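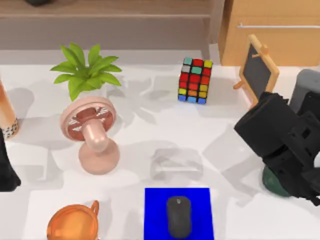 I have a rule in our house that the kitchen table gets cleared every evening before anyone sits down to the telly, and I break it at least twice a week. Things drift. Someone puts down a pen, then the post arrives, then a library book, and before you know it you're eating toast standing up. A white tabletop crowded with household and desk bits, a Rubik's cube standing among them, is pretty much what I face on a bad day, and for years I dealt with it by shoving the lot into a drawer and feeling pleased with myself. The drawer, of course, then wouldn't open. So these are the things I do now, in no very sensible order, and most of them cost nothing.

Start with a tray

A big tray, the sort you'd carry tea on. Put it at one end of the table and sweep everything onto it, without sorting and without stopping to read the back of a leaflet. Wipe the table. Now you've got a clean table and a full tray, and you can carry the tray round the house and drop things off where they live. I used to try and do it the other way, one item at a time, and I'd go upstairs with a hairbrush and come down half an hour later having rearranged the airing cupboard.

Whatever is still on the tray when you get back to the kitchen hasn't got a home. Give it one or give it away. Our sellotape lived on that tray for most of a winter before I banged a nail into the inside of the larder door and hung it up.

Cleaning a white surface

White tops show everything, tea most of all. Bicarbonate of soda on a damp cloth, rubbed gently in circles, then rinsed off with plain water and dried. Do try it on a corner first if yours is at all shiny, as bicarb can dull a gloss. For biro I use a dab of hand sanitiser on cotton wool, and for felt tip the same again with more patience. Turmeric is another matter -- I've got most of a turmeric mark out by cleaning it and then leaving the thing in the sun by the back door, but that was a chopping board and you can't very well do it with a table.

Please don't use the green scouring side of the sponge. I did, on the worktop in our old flat, and you could see the scratches every time the light came in low.

Sticky patches from jam or squash want a hot wet cloth laid over them for four minutes while you get on with something else. They wipe straight off after that. If there's old sticker glue involved, a bit of cooking oil rubbed in with your thumb will shift it, and washing-up liquid will shift the oil.

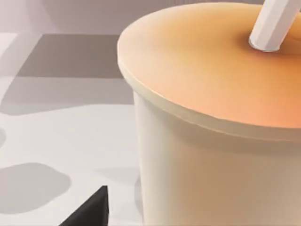
Nuala Fitzgerald

Lids and straws are my next grumble. Any cup with a domed lid and a straw will grow something nasty if it's left in a warm car, and we have teenagers, so it's always left in a warm car. The throwaway kind I put in the bin the minute I find it. For the ones we keep and reuse, I take the lid off and soak it in a bowl of hot water with a spoonful of bicarb and a good glug of white vinegar (it fizzes, the children used to love that), then go round the rim with an old toothbrush. The rim is where the smell lives! Dry the lid upside down on a tea towel, and don't put it back on the cup until both are bone dry.

For reusable straws you really do want one of those long thin brushes. My neighbour Ieva threads a strip of cotton rag through hers with a bit of fishing line and swears by it, but I haven't the eyesight.

Drawers that stick

Wooden drawers swell in damp weather and there's not a lot you can do about the weather. Take the drawer right out, turn it over and rub a candle stub hard along both runners. Do the same inside the cabinet where the runners sit. Mine go smoothly from October to April on one candle. If the drawer still catches after that, look for a shiny worn patch on the side and take it down with fine sandpaper, a few strokes at a time, trying it as you go.

While you've got it out, tighten the handle. They nearly always loosen from the inside, and a dot of clear nail varnish on the screw thread before you do it up will hold it for ages. Metal bar handles get greasy on the underside, where your fingers go, so wipe those underneath as well as on top. I went 17 years without once doing the underside of mine and I won't describe the cloth.

Small things with lots of small parts

Jigsaws go in zip bags with the picture cut from the box lid. Board game pieces the same. Puzzle cubes and anything else that turns get stiff when they're full of crumbs, and a dry paintbrush poked into the gaps gets most of it out. Don't dunk them in the sink.

I keep one jam jar for stray pieces, on the shelf by the kettle, and it gets tipped out whenever someone says there's a bit missing. Last time we found a chess bishop, two keys and a tooth.

A couple of you asked about the vinegar smell. It goes off by itself in an hour or so with the window open. You can put lemon peel in the bottle if you like, and leave it a fortnight before using, though my sister says it only makes the kitchen smell of chip shop and lemons. And Agnese wrote to ask whether the bicarb trick is all right on marble. Bicarb can be gritty on a polished finish, so I'd leave it alone and use warm water with a drop of washing-up liquid. Vinegar is a definite no on marble, it eats into the stone.

Next time I'll do oven shelves, once I've got round to my own.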